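Questions people ask me about the crime and courts blog

Last updated 7/2/19

I'm Nerea Vallejo and I write up inquests, court hearings and the odd police press conference for this site. I get a lot of the same emails, so I've put my answers in one place. If yours isn't covered, write to me anyway – I do read everything, even if I'm slow.

Who are you, and are you a proper journalist?

I trained on a weekly paper and spent a good while on the news desk at Dunne before I went out on my own. These days I sell some reports to other outlets and put the rest up here. So yes, I think so, though my old editor might want a word about my spelling!

What do you cover?

Mostly inquests, plus magistrates' court when I can get a seat near the front (the sound in there is dreadful). I don't do celebrity cases and I don't do family court, where the rules on reporting are a whole world of their own. There are 703 reports in the archive at the moment, and you can search them by place or by month.

Can anyone go to an inquest?

Nearly always, yes. They're held in public and you don't have to give a reason for turning up. Ring the coroner's office the afternoon before, though, as start times move about a lot and I've sat outside a locked door more than once. Turn your phone off properly. Silent isn't good enough, it'll buzz on the bench and everyone will look at you.

Why do your reports sometimes leave out how a person died?

I leave out detail on purpose when a death may have been suicide. There's good guidance on this and I try to stick to it: no method in the headline, no step by step, no guessing at one single cause. I'll give the coroner's conclusion and what was said about the person's life, and I put helpline numbers at the end. Some readers tell me they feel short-changed by that. I understand, but I'm not going to change it.

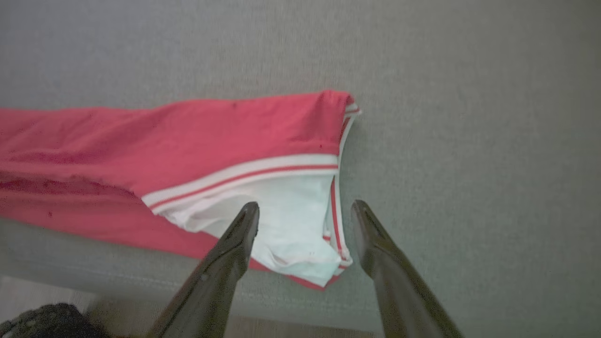
Do you speak to the family first?

I try to. I'll introduce myself outside the room if it feels all right, or leave a card with the coroner's officer. Plenty of people don't want to talk and that's the end of it. Others ring me weeks later, wanting to tell me what he was like at school or how she took her tea, and I'll always go back and add to a report if they'd like me to.

You've got something wrong. How do I tell you?

Email me with "correction" in the subject line and a link to the page. I aim to look at it within 2 days. If I've made a mistake I fix it and put a note at the bottom saying what changed. I made 39 corrections last year, most of them ages and street names, and one horrible one where I'd mixed up two brothers. I rang their mum to say sorry and she was far kinder than I deserved.

Will you take my name off a court report?

Usually no, I'm afraid. If the report was fair and accurate when it went up, it stays up. If you were cleared later on, tell me straight away and I'll add that at the very top, where people will see it. I'll also look again at anything involving someone who was very young at the time.

Can I send you a tip?

Please do! Email is fine for most things. For anything touchy, post is still the safest – the address is on the contact page. I won't name you unless you've said I can. Please don't send me photos from accidents, I won't open them.

What's the Resus newsletter?

It's my monthly round-up, where I go back to older stories that dropped out of the news and see what happened next. It's free. The April one will be late because I'm taking some time off. If it isn't reaching you, check your junk folder first, then tell me and I'll add you again by hand.

Who pays for all this?

Readers, mainly, through the monthly donation page. Ellex hosts the site at a reduced rate and Jirnix gives me a small grant towards travel. Neither of them sees anything before it's published, and neither has ever asked to.

Can I reprint one of your reports?

Ask first and I'll probably say yes to a parish magazine or a local group. Bigger outlets need to pay the going rate, and I'll send you an invoice.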